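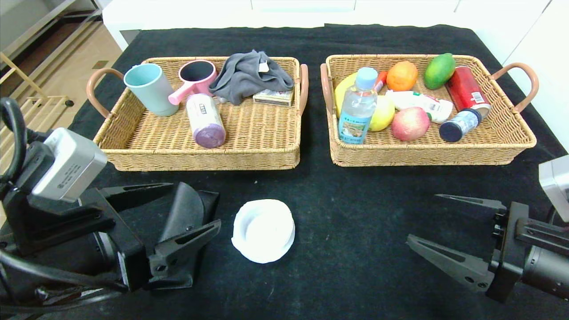
Good morning from the Gomstead cell, where it is Sunday and I have coffee and the whole building to myself. A few of you asked after my last thread how we look after the two-arm sorting station between runs, so I'm going to write it all down, and you know me, it'll take a while.

For the new folks: I'm Walid Abu Hammour, and I keep this one station going. Two arms, one table, two wicker baskets. The household bits belong in the left basket and the fruit and groceries in the right one. We're at 3774 logged runs on this table and I have been here for a good many of them.

First thing, before any power goes to the arms, is the cloth. I can't say enough about the cloth! We started on a bare white tabletop and the glare drove the depth sensing up the wall. The black cover fixed nearly all of it. But it creeps. The fingers drag it a hair every time they come in low for something flat, and by the end of a week it has a ridge in it. I pull it tight from the far side, then the near side, and clip it underneath.

Next, the fingers. I wipe them with a barely damp lint-free rag and then run a dry one down the inside faces, because that's where the grime from handling things builds up. Then I take hold of each finger and wiggle it gently. You're feeling for play at the base. A good one feels like it's part of the wrist. A bad one has a tiny click, and once you've felt that click you'll know it for the rest of your life.

If you do get the click, please don't just crank down on the screw. I did that in my first month and stripped one, and my friends at Bautista (who made our replacement fingers, and who are very patient people) still bring it up. Back it out, clean the threads, put a small dot of the removable threadlocker on it, and snug it up by hand. Then leave it alone for an hour. Go have lunch.

Cables next. I move each arm slowly by hand through its whole reach and just watch the cable. You want a nice lazy loop near the wrist — enough slack that it never goes tight, and never so much that it can catch on a basket handle. In March we had a loop that was a bit too generous and it hooked a handle and took the basket for a ride. I've checked handles against cables every time since then. 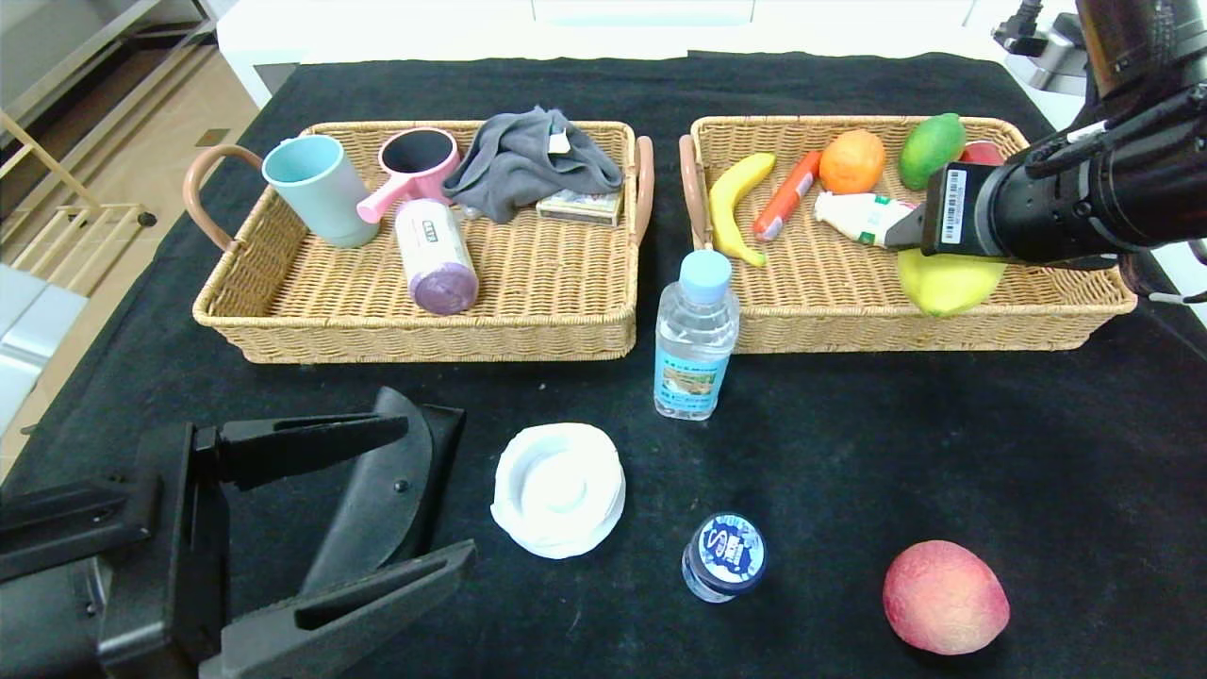 Right arm over the fruit basket, with the water bottle and the paper bowl out on the cloth.

Speaking of baskets, they need looking after too. Wicker gives, and we like that it gives, but it also slides on cloth. I set them side by side toward the far edge and sight along the fronts to see that they're square to the table. If one is turned even a little, the arm comes in at a funny angle and bumps the rim on the way down.

Then the offsets. We run Prernum for the motion side, and after any finger work I redo the touch-off for that gripper, even if I only had the screw out for a minute. It takes 11 minutes a side when I'm not chatting. I save the old values before I write the new ones. My log entry 1832 is just me apologizing to myself for not doing that.

Someone asked about the crinkly paper bowl. Yes, it's a pain to pick up! Soft edge, nothing square to grab. I bring the closing speed down for it and I keep the finger tips extra clean, and that has helped more than any clever setting I've tried.

Last big item is the fingers themselves. I pull them for a proper look every 1000 runs, both sides at once, even if only one looks tired. The Nondudov crew run theirs longer and they may well be right, but their parts are lighter than ours and I like my sleep.

So that's the routine: cloth, fingers, cables, baskets, offsets, and then a slow run with my hand near the stop button before I let it go at full speed. If you keep a station like this and you do it in some other order, please tell me, I'd love to hear it. I'll answer after I've refilled this mug and done the left side touch-off.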